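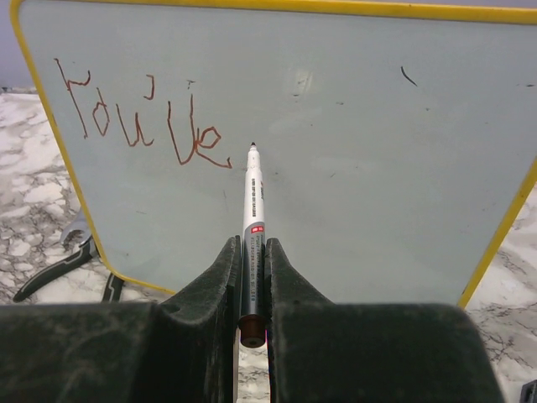 Fig. 1. Whiteboard with yellow frame, handwriting in marker.

Our project measured inlet air temperature in the Plunora server room with a Nomix sensor kit. We logged 2,336 readings from 21 sensors placed on 3 racks. Blanking panels were fitted halfway through -- the load was held constant.

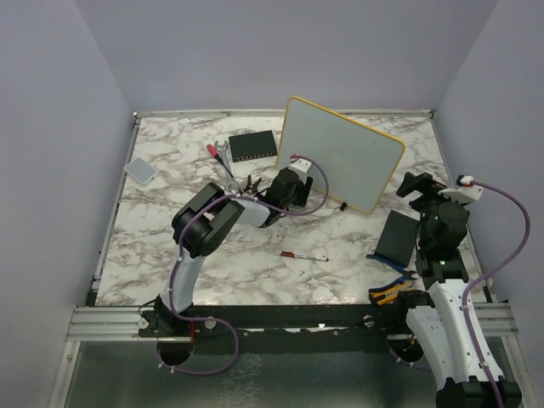
Kojo Sowah objected that the top sensors sat too close to the exhaust side and would read high with or without panels. We moved them forward and repeated the run.
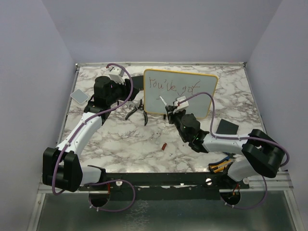 The second run gave a smaller spread between top and bottom inlets. Fan speed was not logged -- this limits the result.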